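The Gauge at Kemura

The gauge stood in a concrete well on the east bank, 13 meters below the road. It consisted of a float, a counterweight, a steel tape and a drum that turned once a day under a pen. The observer had been reading it for the river authority since the dam at Trendidberg was closed. The work took forty minutes each morning, most of it stairs.

The procedure was fixed. Unlock the hatch. Read the staff through the lower window. Read the tape at the index mark. If the two differed by more than a centimeter, flush the intake pipe and read both again. Enter the values in ink. Wind the clock. Lock the hatch.

On 17 August 2002 the staff read 296 and the tape read 296, and the pen had drawn a flat line for the whole of the previous day. A flat line in August was normal. The observer tore off the chart, dated it, and noticed that the line was flat to the width of the ink. Even in a dry month the mill upstream let water through at noon, and the pen always showed it as a small step, like a stair in a child's drawing.

The observer flushed the pipe. The readings held.

At the house the charts were kept in a cabinet in the back room, one folder to a month. The observer took out the folders for the dry years and laid the August charts end to end along the hallway floor. Every one of them had the noon step. The smallest was two millimeters high.
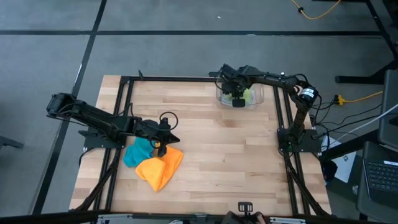 Orange-yellow cloth over teal, on the tabletop.

The telephone at the mill was not answered. The district office answered on the sixth ring and asked for the station number, which was 1116. The clerk read back the last transmitted value and said it was within limits. The observer explained about the step. The clerk said there was no field on the form for a step.

"There is a field for remarks," the observer said.

"Remarks are collected in March."

The observer walked upstream in the afternoon. The path followed the old towing bank for nearly 770 meters, then climbed through alder to the mill. The sluice was down. Its wheel had been chained, and a notice wired to the chain gave the name of the new owner, the Hoto Water Company, and a date of closure, which was the day before. The pond behind the sluice was full to the lip and made no sound.

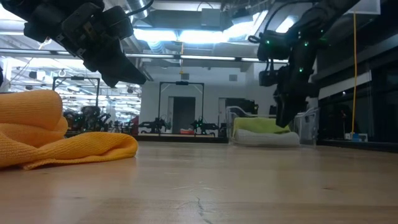 The orange-yellow cloth, bunched up on pale wood.

It took some time to decide how to enter this. The instructions, a gray booklet issued by Baldursdóttir & Partners when the station was built, had a section on ice, a section on vandalism and a section on weed in the intake. Under "Loss of signal" it said to suspect the instrument first, the observer second and the river last.

The observer copied the staff reading and the tape reading into the book. In the remarks column, in the same ink, went the words "No step at noon. Instrument sound." Then the clock was wound and a new chart fixed to the drum.

The next day at noon the observer was in the well, sitting on the bottom stair with a flashlight pointed at the pen. The float hung in its tube. Twelve o'clock passed under the pen, then five past, then ten past. At a quarter past, the observer put one hand flat on the counterweight, lifted it two millimeters, held it there for the usual length of time, and let it down.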